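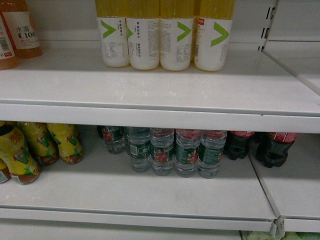
Hinds and Jikiver bring out a joint ginger beer

Drerville's two best known small drinks and clothing names have put something out together. Hinds, the soft drinks maker on the old harbour road, and Jikiver, the workwear and knitwear label from the other side of the swing bridge, have made a dry ginger beer called Stolport. It goes on sale in July along with a short run of clothing under the same name.

The idea came from Ginette Charbonneau, who runs Jikiver's shop and designs most of what it sells. Her shop had been giving customers a cold drink on busy days for years, usually Hinds lemonade, and people kept asking to buy it. She rang Ognjen Shehu at Hinds to see if he would let her stock a few crates. He said yes, and then asked if she would look at the overalls his bottling staff wear, which he describes as "the worst trousers in the county".

The overalls came first. Jikiver made a heavier pair with a lined knee and a deeper back pocket, and the bottling hall has been wearing them since the winter. The drink took longer. Shehu wanted it less sweet than the usual Hinds range and with more heat from the ginger, and the first few batches went too far. Charbonneau sent one back with a note that said only "no".

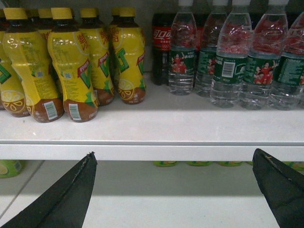 The version they settled on is brewed with fresh root ginger, lemon peel and a little black pepper, and is left to stand for 27 hours before bottling. It has no alcohol in it. Shehu says it is best very cold and on its own, although the bar staff who tried it mostly wanted to put rum in it.

The first batch is 4,000 bottles. The label was drawn by Charbonneau and shows the harbour crane, which was taken down before either business existed but still turns up on half the pub signs in town. The same drawing is on the back of the clothing: a canvas work jacket, a long-sleeved top and a knitted hat in dark green or rust. Jikiver has made 489 pieces in all and does not plan to repeat them. If the drink sells, Hinds will go on making it.

Both firms say they have kept the arrangement simple. Hinds pays for the drink, Jikiver pays for the clothes, and each sells the other's goods at the normal shop price. There is no new company and no shared office. "We have a spreadsheet and we argue about it on the phone," Charbonneau says.

Stolport will be sold at the Hinds counter, at the Jikiver shop and in the cafes and pubs that already take Hinds drinks. Empty bottles can be returned to either address, and anyone bringing back a full crate of empties gets 2 bottles free. The clothing is at Jikiver only, and sizes can be put aside by phone for a week - after that they go back on the rail.

There will be a launch evening in the Hinds yard from 6.30pm, with the bottling line running until eight for anyone who wants to see it. Entry is free and children are welcome. Parking in the yard is closed that evening, so please use the ferry car park and walk up.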